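How a Robot Club Gets Ready for a Competition

January 23, 2018

If your school has a robot club, you may have walked past the door and heard motors whirring. You may have wondered what people do in there. This page tells you what a robot club is, what happens at a competition, and what jobs you could try if you joined.

What is a robot club?

A robot club is a group of pupils who meet after lessons to make robots do jobs. Most clubs have one or two robots and share them. You do not need to know anything about robots before you start. You will need to be able to wait for your turn, and you will need to be able to read instructions slowly.

The club in this page is called Drustum. It has 7 members, and they are getting ready for a contest called the Namico Challenge. There are two parts to the contest. In the first part, the robot has to pick things up and put them down in the right place. In the second part, the members explain to the judges how they made it work.

Robots need exact instructions

If somebody asks you to pass the salt, you know what to do. You look for the salt, reach for it, close your fingers and lift. You don't think about each step.

A robot has to have every step written out for it. A set of steps like this is called a program. Here is part of one, written in ordinary words:

Move above the block.
Open the fingers.
Move down.
Close the fingers.
Move up.

If you leave out "Open the fingers", the robot will come down with its fingers shut and bump into the block. The robot isn't being silly. It did what the program said. When this happens at Drustum, the members read the program out loud, line by line, until somebody spots the mistake. Finding and mending mistakes is called debugging, and it takes up more time than anything else the club does.
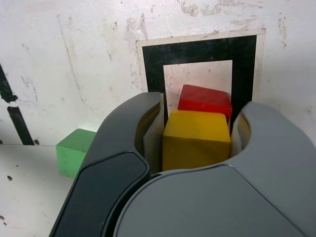 Picking up a block sounds easy, but the robot has to do it well. The part that does the holding is called the gripper. Many grippers have two fingers, and the fingers have to press hard enough to stop the block slipping but not so hard that they push it out of place. The yellow block has a finger on each side of it, and each finger has a pale pad on the inside where it meets the block. The red block is just behind the yellow one, so there is not much room for a mistake. A green block is easier to reach when it sits off to the left outside the gripper. At Drustum, members try the easy block first and move on to the awkward ones later.

How does the robot know where things are?

Some robots use a camera. The computer looks at what the camera sees and searches for shapes and colours. To help it, people often put up a marker, which is a square pattern with a thick black border. The computer already knows the size and shape of the marker. When it finds the marker, it can work out where the camera is and how far away other things are.

Light can cause trouble. A block under a bright lamp may look nearly white on top, and the computer may not recognise the colour. Drustum members test their robot with the blinds open and then with the blinds shut.

Jobs in the club

Everybody at Drustum swaps jobs, so you get to try all of them.

The programmer types the steps into the computer.
The tester sets out the blocks and says when it is safe to start.
The note keeper writes down what happened each time.
The builder checks the screws and cables.

The note keeper's job may sound dull, but the club would be stuck without it. In December the robot began dropping blocks. The notes showed that it only dropped them when it moved fast. The members made it move more slowly and then tried again.

Staying safe

Keep your hands away from the robot when it is switched on. Tie back long hair. Learn where the stop button is before you do anything else - every member of Drustum has to point to it before a session starts.

Try it yourself

You can practise without a robot. Ask a friend to be the robot and put two cups on a table. Tell your friend how to put one cup inside the other, using only short instructions such as "move your hand left" or "close your fingers". Your friend must do only what you say. Write down any instruction that went wrong, change it, and start again from the beginning.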